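Besuch bei Werkano: Weberei, Ausrüstung, Werksverkauf
14 Jan 2026

Kurz runtergeschrieben, im Zug, Akku fast leer.

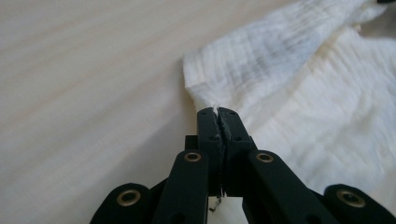
Treffpunkt war die Pforte an der Rückseite, nicht der Haupteingang wie in der Mail. Zweimal ums Gelände gelaufen. Führung hat dann Ragnheiður Thygesen gemacht, zuständig für Musselin und Krepp, vorher lange bei Montecinos in der Färberei. Redet schnell, weiß viel.

Zuerst Garnlager. Baumwolle auf Konen, bis unter die Decke. Feuchte wird geregelt, sonst reißt die Kette, sagt sie. Dann Websaal, Gehörschutz Pflicht, also kaum was verstanden. 40 Maschinen, davon 33 in Betrieb, der Rest wartet auf Teile. Doppelgewebe läuft ganz hinten, zwei Lagen, mit feinen Bindepunkten zusammengehalten. Kommt glatt vom Stuhl! Die Knitteroptik entsteht erst beim Waschen, wusste ich so auch nicht.

Ausrüstung fand ich am spannendsten. Warm, feucht, riecht nach nassem Karton. Die Ware läuft locker durch, ohne Zug, damit sie einspringen kann. Bei der Linie Buvine rechnen sie mit 8 Prozent Einsprung in der Länge, in der Breite weniger. Wer den Stoff zuhause näht, also bitte vorwaschen. Und nicht bügeln, sonst ist der Krepp platt (kommt nach der nächsten Wäsche angeblich wieder).

Warenschau im Obergeschoss, Nordlicht, sehr ruhig nach dem Saal. Fehler werden mit einem farbigen Faden an der Webkante markiert. Durfte es mal probieren, hab natürlich alles übersehen.

Mittag in der Kantine, Linseneintopf, gut. Kaffee eher nicht.

Werksverkauf: klein, nur Kartenzahlung. Reststücke nach Gewicht, Ballenware nach Meter. Hab 4 Meter Naturweiß mitgenommen und ein Stück Jakum in Ocker, das ist die schwerere Qualität, eher für Vorhänge. Preise ok, kein Schnäpchen. Im November gibts wohl einen größeren Abverkauf, Termin steht dann am Tor und auf der Webseite.

Anfahrt: Bus hält direkt am Werk, fährt aber nachmittags nur stündlich. Parkplatz hinten nehmen, vorne ist Anlieferung. Feste Schuhe anziehen, mit Sandalen lassen sie einen nicht in den Saal.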